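Skurkeck workshop, gripper build group
Minutes, 16 Mar 2020
Written up by Honeylyn Baluyot

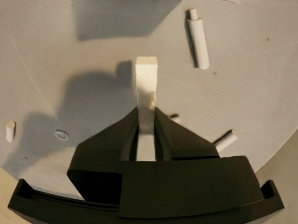
Pacita opened by asking whether I'd done my homework from last time, and I had, mostly. I read back the old minutes and we fixed one thing: I'd written that the arm mount was finished, and Pacita says it was only drilled. Corrected, sorry Pacita!

Simulation. We spent the longest on this. I've been running the pick task in the sim on my laptop at home, and I'm up to 2484 tries with the block plus a handful with the pegs. The block is the easy one (long flat sides, the finger pads have something to sit against), so that's what I've been tuning on. Pacita thinks I'm being too kind to myself and wants the round pieces in the next batch. Fair enough. I asked if I could leave the ring out for now, because a flat ring lying on a table is a miserable thing to pick up with two fingers, and she said yes, until September.

We argued a bit about the shadows. I'd like to turn them off since everything runs faster, and Pacita wants them left on because the bench lamp in the shop throws shadows all over the place and the vision code has to cope with that anyway. They stay on. I'll run one batch without them just to see – my own time, my own electric bill.

Fingers. Pacita brought the new printed pair and passed them over. I like the narrow tips a lot, but the left one had a rough spot where the pad glues on, so she's going to sand it and reprint if that doesn't do it. We agreed to stick with black pads from the Virkwood sheet for both fingers. The other stuff we tried peels off if you so much as look at it.

Motor. The Dravow servo still buzzes when it holds a grip. I think it's the supply, Pacita thinks it's my wiring. We're going to swap the supply first, mostly because that takes five minutes and rewiring takes me an evening. If it still buzzes I'll redo the wiring and say nothing more about it.

Money. There's 114 left in the jar after the screws and the pad sheet. Pacita found a used arm from Tan listed at 700 and we both looked at the pictures for far too long. No decision – we can't afford it and we both know that, but I said I'd ask if they'd sell just the wrist.

To do
Honeylyn: peg runs in the sim, one batch with shadows off, write to Tan about the wrist.
Pacita: sand the left finger, bring the spare supply, finish the arm mount.

Still open: where to keep the 2 spare servos so they don't end up in the general parts bin again. Pacita has a tin at home that might fit them and will bring it next time.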